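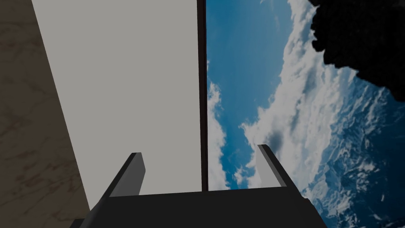

Item 1 was the draft rule on gripper state at the start of a simulated run. Zübeyde Dursun read out the wording: a run may only be logged as a valid start if the fingers are open and nothing is held between them. With the fingers wide apart and the gap empty, as in the simulated view with the grey panel behind the gripper, members agreed a reviewer could pass the start on sight. Jaanus Lūse asked that plain backgrounds be preferred for this check. The right fingertip is pale and nearly gets lost against the white clouds, while the left finger is easy to read. Agreed to add a line on contrast.

Item 2. Backdrops. Rosalba Barbieri said the Drenon guide allows any sky texture. Jamie Sugden would like a short approved list - four at most. Not settled. Jamie to bring a list to the next meeting.

Item 3. Run records. Roughly 2963 runs have been logged at Skaltau since July under the old rule. Alfie Fairclough moved that they keep their present labels and not be rechecked. Seconded by Rosalba. Carried, with 2 against.

Item 4. Naming. Comelport and Verschueren still use different names for the same joint limits. Zübeyde to write to both within 14 days.

Minutes of 26/09/2023 taken by Alfie Fairclough. Comments on the draft go to Zübeyde.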